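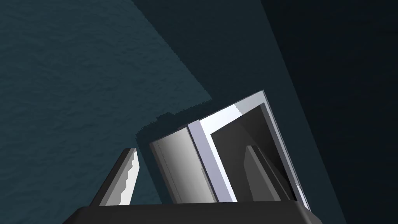

Does the demo cover the teleoperation mode as well, or only the scripted picks, asks a visitor from Vundby in the booking form. Both are covered. The open day runs through the full gripper package in simulation first and on the bench second, and the simulation part takes up most of the morning.

Donness Two-Finger Gripper, Simulation and Bench Package
Supplier: Nurnolia
Page updated Jan 23, 2023

Overview
The Donness is a parallel two-finger gripper for light handling work. It is sold as a package: the gripper, a wrist flange, one cable set, and a simulation model with matching geometry. The model loads in the Barbu scene editor and accepts the same commands as the hardware. A routine written against the model can be sent to the gripper without changes to the command file. Force limits must be entered again on the hardware side.

Specifications
Stroke, fully open: 81 mm
Rated grip force: 70 N
Supply: 24 V DC
Interface: serial or Ethernet, set at order
Finger mounting: two screws per finger, blades removable
Finger blades: toothed or smooth

What is shown at the open day
Box handling in simulation. The gripper approaches a hollow box-shaped object with its fingers spread. Visitors can change the approach angle and the finger opening, then run the attempt again. Contact points are logged to a text file, and a copy can be taken home.

Hinged panels. A separate exercise on opening and closing a door with one finger. Hinge friction is adjustable. At the high setting the default routine will stall, and the operator is expected to slow the wrist down.

Bench session. The same command files are run on a Donness mounted on a fixed stand. Expect differences in timing — the model does not include cable drag.

Teleoperation. One hand controller, one visitor at a time, 6 minutes each.

Notes on the model
Surfaces are flat shaded and shadows are low resolution by default. This keeps the editor usable on office laptops. A higher shadow setting is available under Display and has no effect on contact results. Collision shapes are simplified at the blade teeth, so grip on thin edges should be checked on hardware before a routine is released.

Attending
The open day is held at the Nurnolia workshop in Vundby. The next one after this is planned for April. The room holds 74. Registration is by the form on this page and closes when the room is full. Closed shoes are required for the bench session. Laptops are welcome, but the editor should be installed in advance — the download is over 6 GB and the guest network is slow.

Ordering
Lead time is quoted with each order. Spare blades are sold in pairs. The simulation model is included with every gripper and can also be licensed alone. State the interface type on the order form; it cannot be changed later.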